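Home | News | Programs | Events | Visit | Contact

Category: Community News, Libraries and Lending

FOR IMMEDIATE RELEASE

September 7, 2026

Vomby Plant Library Opens Its Doors in Drirnell With 575 Houseplants Ready to Borrow

DRIRNELL – Starting this month, anyone with a Drirnell library card can walk into the old seed store on Wyss Street and walk out with a houseplant. The Vomby Plant Library, a free lending program run by the Plarko Garden Society, is moving into its first permanent home after a trial that went far better than any of us dared to hope.

The idea is simple. You pick a plant, we scan your card, and the plant lives with you for six weeks. At the end you can bring it back, renew it, or swap it for something else. If you have fallen for it completely, you can take a cutting and start one of your own at our potting bench, free of charge, and we will be delighted for you!

The trial began in May of last year in a corner of the Drirnell branch library with 139 plants, nearly all of them given by members of the Garden Society who had run out of windowsills. By the time it closed, the program had made 1,735 loans. Spider plants and pothos were the most requested. The peace lilies had a waiting list for most of the winter, and a very large jade plant went out to a dental office and was renewed so many times that we finally let them keep it.

What surprised us most was who came. We expected people who already gardened. We got them, and we were glad to have them, but a big share of our borrowers had never kept a plant before. Some had just moved into an apartment and wanted to find out what would grow in a north window before spending money. Teachers borrowed by the boxful. One retirement home on the east side took a different plant each month for its dining room, and the residents voted on the next one.

The new space gives us room to do this properly. There are tall windows along the street side, a deep sink, storage for potting mix, and long tables where borrowers can sit down with a plant and look it over before they decide. Please do sit down with them. A plant that looks modest on a shelf can turn out to be quite wide once it is in front of you, and it helps to think about where those leaves are going to go at home.
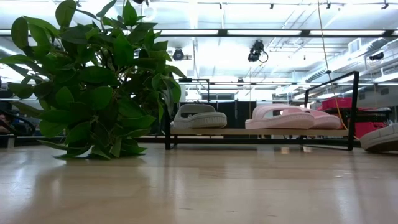 What You Can Borrow

The collection now stands at 575 plants, sorted by how much light they want. Low-light plants carry a blue tag, medium-light plants a yellow tag, and sun lovers a red one. Each pot comes with a care card that tells you how often to check the soil, what the plant looks like when it is thirsty, and what it looks like when it has had too much to drink. The second part matters. Overwatering was the reason for most of the sick plants we saw during the trial, and it is an easy habit to fix once you know the signs.

Plants known to be harmful to cats or dogs are kept on their own shelves and marked clearly on both the tag and the card. If you have pets, tell us when you check out and we will steer you toward something safer. Households with very small children can ask for the same help.

You can have two plants out at a time. Classrooms and care homes may have six.

If a Plant Does Poorly

Bring it back. There are no fines, and we will never be cross with you. Some plants come back yellow, some come back leggy, and now and then one comes back as a pot of dirt with an apology note in it. We keep a recovery shelf in the back room where tired plants get trimmed, repotted and left in peace for a while. Plenty of them recover and go out again, and the rest go in the compost that feeds our outdoor beds.

We do ask that you tell us if you spot bugs. Put the whole pot in a bag, tie it shut, and leave it in the bin outside the side door so that it never comes near the others. Fungus gnats are a nuisance, but mealybugs can get through a whole shelf.

Classes and Drop-In Hours

Free classes begin in the second week of opening. The first round covers repotting without making a mess of your kitchen, rooting cuttings in water, and getting houseplants through the heating season. Classes last an hour and everybody goes home with a rooted cutting. Sign up at the front desk or at any Drirnell library branch. Children are welcome with a grown-up, and old clothes are a good idea.

Drop-in hours for plant questions are every weekday afternoon. You do not need to be a borrower. If you have a fern at home that has been sulking since spring, bring it along, or bring a photo of it if it is too big to carry.

Giving Plants and Pots

We are always happy to take healthy houseplants of any size, plus clean pots with drainage holes, saucers, and unopened bags of potting mix. New arrivals spend three weeks in a separate room before joining the collection. We cannot take outdoor shrubs, cut flowers, or anything dug up from the wild.

Getting Here

The Vomby Plant Library is on Wyss Street, across from the post office. The entrance is level with the sidewalk, and there is a short-stay loading space beside the building for anyone taking home something tall. In cold weather we will wrap your plant in paper for the trip, and we suggest that you warm up the car first.

About the Plarko Garden Society

The Plarko Garden Society looks after public flower beds, runs a spring seed swap, and manages the Vomby Plant Library. Membership is open to everyone in Drirnell and the surrounding area.

Press contact: Plarko Garden Society office, Wyss Street, Drirnell

Tags: houseplants, lending library, free classes, Drirnell

Comments (4)

mossyboots
I had one of the pothos in the trial and it's how I ended up with eleven plants. Good luck with the new place!!

T. in Drirnell
Are you open at all on weekends? I work until six and can't make the afternoons.

gardengate44
Does the six plant limit count for home daycares too or just schools

windowsill_wanda
Please get more peace lilies. I was on that list from Thanksgiving on.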